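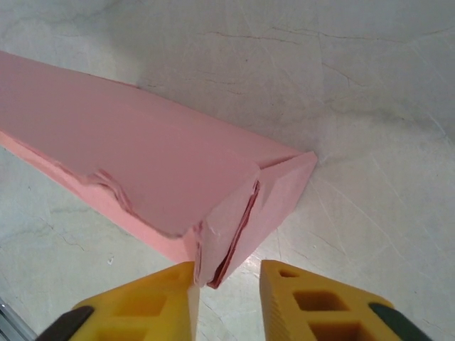 1/ Garage floor insulation, day two

Elaheh Moradi @elaheh_moradi
Going through the pink foam before any of it gets cut. This one is split right through the end, and there's a crushed patch on the side as well.

2/ The rest of the long block looks fine. Plan is to cut back past the torn part and use what's left along the back wall, where the run is short anyway.

3/ Checked the stack from Grasex. 27 pieces, 2 with bad corners. I can live with that — the offcuts go around the door.

4/ Long knife, new blade, straightedge clamped down. Sweep the concrete first or the grit ends up under everything.

5/ Back on it Friday. Tariq is lending me his long clamps.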